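Why every town should have a baby bank
By Tahira Abbasi
April 14, 2024

I have a new favourite building in Gakulthorpe, and it used to sell carpets. It is the baby bank on Tirkier Road, and if you have small children, or once had them, or simply pay council tax here, I think you should be shouting about it as loudly as I am.

A baby bank works much like a food bank, only with cots and sleepsuits. Parents who are short of money come away with the things a baby needs, and other parents hand over what their own children have outgrown. That is all there is to it, and I can't get over how well the two halves fit. My loft has been groaning for years! Babies wear a newborn vest for a matter of weeks, and then it sits in a box because it feels too small and too precious to throw out. Meanwhile a mother two streets away is washing the same three vests in the sink every night.

I am writing this now because the council is deciding whether to go on helping with the rent. The sum is £80 a week. I have read the papers for the June meeting and the argument against is that the service is "non-essential" and that families can already claim help elsewhere. Some can. There are grants for a first baby, and health visitors do wonders with very little. But try being the parent of a second baby whose older brother's pram has just lost a wheel. Try having a baby born at 34 weeks when everything you bought is for a child twice the size. The grants have forms and dates and rules, and babies are hopeless at all three.

What I love most is the speed. A midwife rings in the morning and by teatime there is a Moses basket, bedding, bottles, nappies and a coat in the right size. When my friend's sister left a bad marriage with a toddler and one rucksack, she had a highchair before she had a sofa. She talks about that highchair the way other people talk about their first car.

People ask me whether it makes parents lazy about planning, and I do try to be polite. I have never met anyone who had a baby for the free muslins. Most of the families who use it have somebody in work. Rents have gone up, formula has gone up, and a pram bought new can cost more than a month's food. You can budget beautifully and still be sunk by a broken washing machine.

Then there is the worry about quality, which I take more seriously. Would I want my child in second-hand things? Well, mine have been in little else, and they look very smart. The baby bank is strict, too. It won't take used car seats or used cot mattresses, and those are bought new with money people give. Everything else is checked and washed, and if it has a stain you would apologise for, it goes for rags. Aatos Hirvonen, who set the place up after his twins were born, has one rule for the sorting table: would you give it to your sister? I have watched him hold a cardigan up to the window for a full minute over one loose button.

I would change a few things. It opens for only six hours a week, in two sessions, both in the daytime, and that is no use to a parent on shifts. An evening opening would be a huge help. I would also like the council to put a leaflet in with every birth registration, so that nobody has to hear of it by luck. And I would like all of us to get better at giving before we are asked. Keep a carrier hanging up at home and drop the outgrown things in as you go. 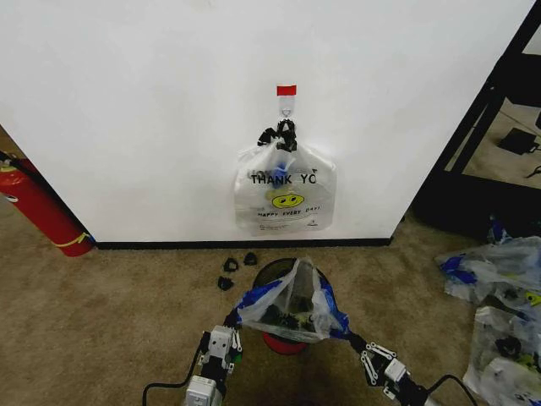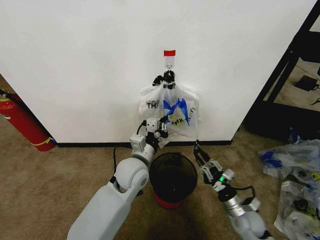
It need not be much. Two pairs of leggings and a hat will do, and so will the nappies left over when your baby jumped up a size overnight (they always do it just after you have bought the big pack). Unopened packs are welcome, and so are opened ones if the nappies inside are clean and dry. I dropped off 60 last month in three different sizes and they were on the shelf before I had got the buggy back through the door.

The Oksanen Hall group over the river has been asking how to start one of their own, and I hope they do. But first we need to keep ours. The council's comment page is open until the end of May and it takes a few minutes to fill in. Say what you think in your own words, and mention your own children if you have them - councillors do read the ones that sound like a real person wrote them.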